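Workshop tips: keeping a small arm bench in order
Dadurent shop notes, 7 September 2021

Quick ones. Good practice for anybody running a bench arm at home or in a shared shop. Not a substitute for the manual, read that first.

Mark the work area. Colored tape, two lines minimum, nothing parked between them once a job is set up. Retape when the edges start to lift.

Speed. Slowest setting for any new program, first 10 runs. No exceptions for "it's just the cloth one".

Hands. Out of the area before you press start, and they stay out till the arm has stopped and you've hit pause. Sleeves rolled, no lanyards.

Stop button where you can reach it without leaning over the mat. Test it every morning. Takes 7 seconds.

Mat: wipe with a damp rag, no solvent, let it dry. Crumbs and grit mess up the pick more than you'd think. Check bolts on the framing in July and again at new year, more often if teh bench gets moved.

Cables behind the frame, never accross the work area. Leave slack for the full reach.

Cloth jobs. Fold first, lay it to one side, same spot every time.
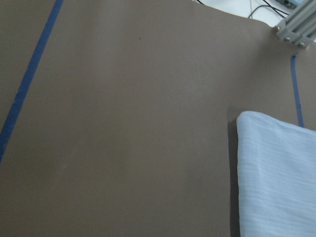 Taped mat, folded white cloth at lower right, cables off the far edge.

Log it. Date, program, what went wrong. Our Drela book is at nearly 500 entries and we still look stuff up in it.

Last person out: power off, then cover on.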